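Osden Soccer Rebounder

Sold by Furkside Soccer Supply
Price: $195
In stock, ships from our warehouse
38 shares | 6 comments

The Osden is a free-standing rebound net for passing, first touch and volley practice. You kick the ball into the net and it comes back to you. It is made for players who train alone and for coaches who want an extra station at practice. It works on grass, turf or a hard floor, and it folds flat for storage.

The frame is powder-coated steel tube. The net is knotted polyethylene and is held to the frame with elastic loops, so a worn loop can be replaced without taking the whole net down. There are loops on all sides. We recommend checking them every few weeks during the season. If one side is looser than the other, the ball will come back crooked.
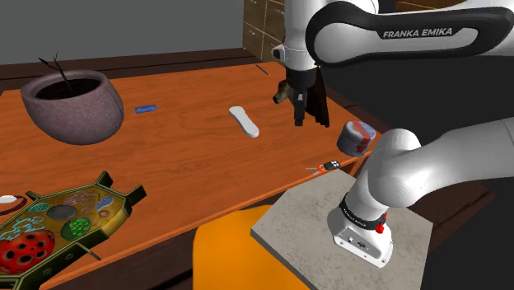
FRANKA EMIKA robot arm over a wooden table, computer rendering.

Angle settings

The net leans back on a rear brace with a pin at each side. Move both pins to change the angle. The steepest setting sends a ground pass back along the ground and is the one most people leave it on. The middle setting lifts the ball to about knee or thigh height, depending on how hard you hit it. The lowest setting sends it up for headers, chest control and goalkeeper catches.

Both pins have to be in the same position. With one pin higher than the other the frame will twist, and the warranty does not cover a twisted frame.

Players who hit the ball hard should use the ground stakes on grass. On an indoor floor, put a sandbag on each rear foot. Stakes are included and sandbags are not. The rubber feet will not mark a gym floor if they are kept clean.

Assembly

Allow 20 minutes for the first assembly. The frame comes in sections that push together and lock with spring buttons. No tools are needed. Put the frame together first, lay it face down, and then attach the net starting from the corners. If you work around from one side, the last loops are very hard to stretch over the tube.

After that you can leave the net on. To fold it, pull both pins, swing the brace in and lay the two halves together. Keep your fingers away from the hinge. A carry bag is sold separately.
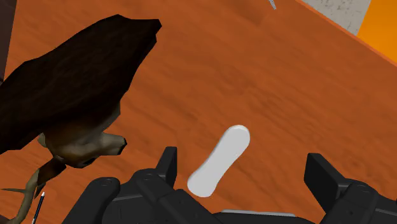 The net can be hosed down and should be dry before it is folded away. Leaving it outside in summer is fine for the frame, but strong sun shortens the life of the elastic loops. Replacement loops are sold in bags and fit both this model and the older one with the blue frame.

What changed from the last model

The old brace was held by a wing nut that worked loose. Divya Amin, who runs our returns desk, logged it as the most common complaint, and the pins replaced it last March. The corner joints are also thicker. The net is the same. Our test frame took over 4000 shots at the steepest setting before the first loop had to be changed.

Comparison with the Gezer

We also carry the Gezer, a smaller net that is lighter and costs less. It suits younger players and short passes. It has one angle and no brace, and it tips over under a hard shot. If the player is in middle school or older, buy the Osden. If you need something that fits in the trunk of a small car with the rest of the team's equipment, the Gezer is easier to live with.

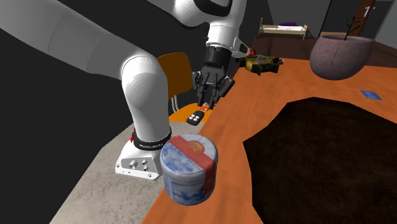

Neither net should be used as a goal. Shots from close range at full power will come back faster than most people can react to, and small children should stand well to the side. Do not climb or hang on the frame.

In the box

Frame sections, rear brace with pins, net, elastic loops (fitted) and a small bag of spares, ground stakes, printed instructions.

Warranty and returns

The frame is covered for 2 years against broken welds and failed joints. The net and loops are wear items and are not covered. Unused rebounders can be returned in the original carton. Buyers pay return shipping unless the item arrived damaged or parts are missing. For a missing part, send us your order number and a photo of what you received and we will mail the part.

Comments

Rafferty Mbeki
Does the net from the blue frame fit this one? Mine has a hole but the rest is fine.

Furkside Soccer Supply
Yes, same net. It is listed under spare parts.

Ishbel Mowat
Bought one for our U12 girls. Good on turf. It slides on wet concrete even with the rubber feet, so get the sandbags.

Show 3 more comments

Related items

Gezer Compact Rebounder
Osden Replacement Net
Elastic Loops, Bag
Osden Carry Bag
Brodix Training Ball, Size 5
Brodix Flat Disc Cones
Sandbag, Empty, With Handle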